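Brullelia opens Matthorpe desk for looking after hand-held grippers

16 June 2024 – Brullelia has set up a new working area at Matthorpe for its Nokari hand-held grippers, and the team could hardly be happier with it!

Each gripper carries a printed marker block, and every pair is now checked on a blue desk before it goes out. Finger pads are wiped, marker faces are looked over for scuffs, and the jaws are opened and closed 300 times.
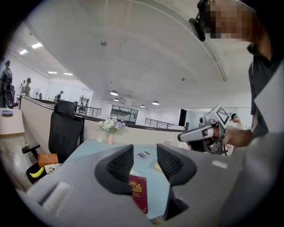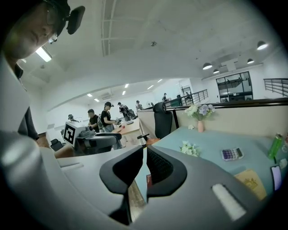
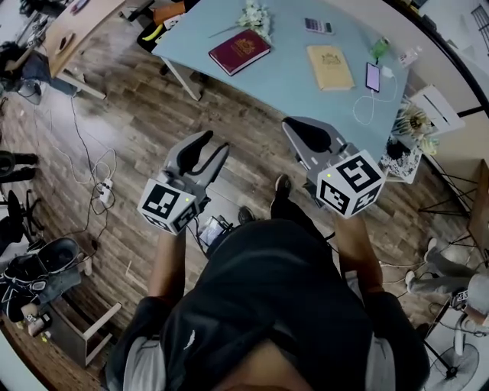

Worn pads are swapped after five days of use, a job that used to mean sending the whole tool back to Coetzee.

"We can change a pad in 70 seconds now, and I still enjoy doing it," said Joelle Khoury, who leads upkeep at Matthorpe. "If a jaw feels stiff, we open it up there and then – no waiting for the post."

Brullelia plans to add a second desk in November. Spare pads and marker blocks will be kept at Matthorpe.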